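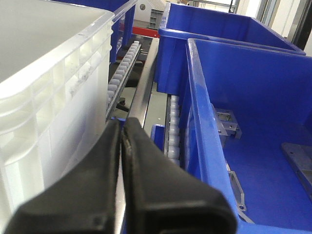 A ribbed crate in milky white plastic.

Oisín Tierney has sold storage to people for most of his working life, and he no longer believes in decluttering. He says so before I've taken my coat off.

"People hire someone, they read the book, they fill the car and drive to the dump," he says. "Then I meet them in October and they're buying boxes again. Where did the stuff come from?"

We're talking in the back of a café in Lullstead, where he ran a housewares store until the lease got too expensive. The town now has two professional organizers. Tierney has read the flyers for both, and he has questions about the one that promises a calmer mind in 42 days. 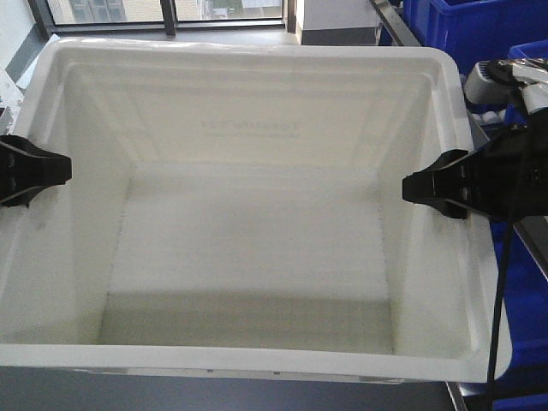
An empty white plastic tub

"Calmer than what? Who measured it?" he asks. "I'd like to meet the person who was a wreck on day 41."

He has tried it himself, to be fair to them. His sister in Killov talked him into the rule where you own no more than 100 things. He lasted nine days, and most of that went on arguing over whether a pair of socks was one thing or two. She still keeps to it, she says, though he has seen her garage.
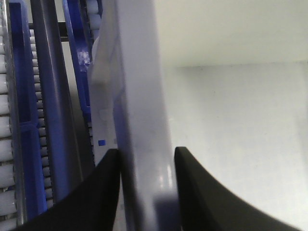

"I don't mind people throwing things out," he goes on. "If you've got a broken toaster, throw out the toaster. What I mind is being told I'll be a better man after. I threw out a toaster and I was the same man with no toast."

I put it to him that plenty of people do feel better in a tidy room. He allows that. He feels better in one too, for an afternoon. His complaint is with the money, and with a course run out of Conneely that charges for six evenings on folding.

"I folded shirts in a store for years," he says. "You can learn it while the kettle boils."

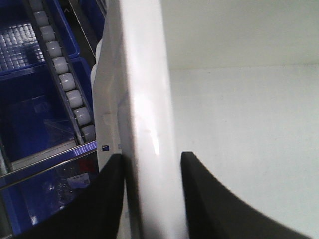 Smooth white surface, catching the light.

So what would he tell someone with a full closet? He thinks about it for a while and orders another coffee.

"Close the door," he says. "See if you're still bothered by supper."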